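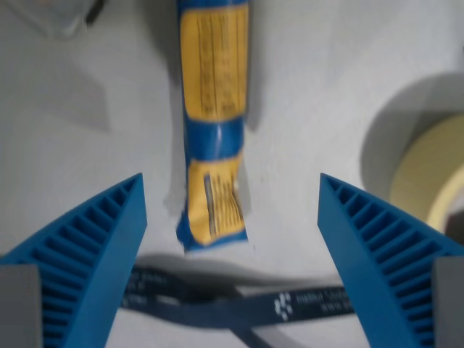
Snack bar and lanyard on a flat white tabletop.

How I pack a day bag for a long event (without losing my lunch at the bottom of it)

I go to a lot of all-day things. Craft fairs, open days, the odd trade show where you're on your feet from eight in the morning and the only food in the building is a queue. For years I packed by chucking everything in on the way out of the door, and for years I ended up crouched in a corridor at eleven o'clock with my entire life spread over the carpet, looking for a cereal bar.

So I worked out a system! It takes me 12 minutes the night before and I've done it this way since the Guradia weekend last September, which was the one where I sat on my banana.

What you need

A rucksack or tote with at least one outside pocket. Mine's a Kodisik, fairly battered, with two.
A small zip pouch for food
A second pouch for everything that isn't food
A lanyard, if the event uses them
A water bottle (800 ml does me for the day if I can refill it once)

Step 1: Get it all out on a flat surface

Kitchen table, desk, bed, whatever you've got. I lay out every single thing I think I'm taking before any of it goes near the bag. I'm a bit strict with myself about this, as the moment I start packing while I'm still gathering, I forget what's in there and put a second phone cable in. (I once took four.)

Step 2: Sort out the snacks

Bars are the best thing to carry, I think. They're flat, they come sealed and you can eat one in the time it takes to walk between halls. Check the date on the wrapper while you've got it in your hand, and have a quick feel along the sealed ends. If one's come open, eat it tonight and pack another.

I take one bar for mid-morning and one for the journey home, plus a bag of nuts. Anything with a chocolate coating goes in the middle of the pouch, well away from the side that sits against your back. Please learn from my ruined notebook.

Fruit goes in a hard tub or stays at home. See above re banana.

Step 3: Roll the lanyard

A loose strap will wrap itself round anything. Put two fingers together, wind the strap round them starting from the end without the clip, then slide it off and tuck the clip through the middle. It should hold its shape long enough to get it into a pocket. If yours is one of the slippery ones, a hair bobble round the outside sorts it.

The lanyard goes in the outside pocket, always. You'll want it at the door, with a coffee in one hand and people behind you. At the Treloar Centre the walk from the car park to the desk is 53 steps (I was bored, I counted) and I can have mine out and on before I get there.

Step 4: Load the bag

Heavy and flat against your back, so that's laptop, notebook, programme. Then the non-food pouch: charger, plasters, pen, painkillers, tissues. Then a jumper, squashed down into the gaps. Food pouch on the very top, where nothing can flatten it. Water bottle upright in the side pocket with the lid done up properly. Check the lid again.

Step 5: Leave some room

You will come home with more than you took. I once weighed the leaflets from a Dinotow open day on the kitchen scales and they came to about 100 g, and that was before the free mug. I roll up a thin shopping bag and keep it down the side for the overflow.

When you get home

Empty it the same evening, wrappers and crumbs included. Hang the lanyard on a hook by the door if you're going back tomorrow, and put a fresh bar in the food pouch while you're at it.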